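Home | Tours | Day Trips | Self-Catering | Contact

Clirnmont and the Raudsepp Valley: Guided Day Tour

Print this page | E-mail to a friend

This tour leaves Clirnmont at 9 a.m. and returns by 5:30 p.m. It covers the old mill quarter, the valley road and the village of Zavum, with a guide on the bus the whole way. Groups are limited to 15 people.

The morning is spent on foot in the mill quarter. The guide explains how the weaving trade started, where the workers lived and why the canal was moved. Two of the mills are open inside. The walk is mostly flat, with one set of stone steps near the lock.

After lunch the bus follows the river to the Sikness viewpoint, 600 feet above the valley floor. There is a 20-minute stop. Zavum comes next, with time for the church, the clock museum and the covered bridge.

Included: bus, guide, mill and museum entry. Lunch is not included — bring your own or buy it in Clirnmont before we leave. Zavum has one café, and it closes from November through March.

Child seats are free but must be requested when you book. Folding wheelchairs can go in the luggage hold. Cancellations made 4 days or more before the tour are refunded in full.

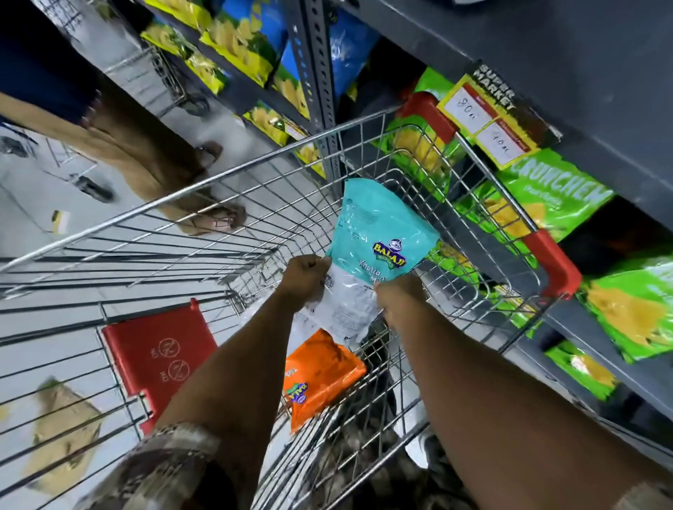 Dzintra Vaher

Eating is fine on the bus, but please keep hot food for the stops. The supermarket next to the pickup point opens at 7 a.m. and sells snacks and cold drinks. Meet at the east door of the station, and have your booking number ready for the guide.

Private tours of the same route are available from April — use the contact form to ask for dates.

Share (4) | Comments (0)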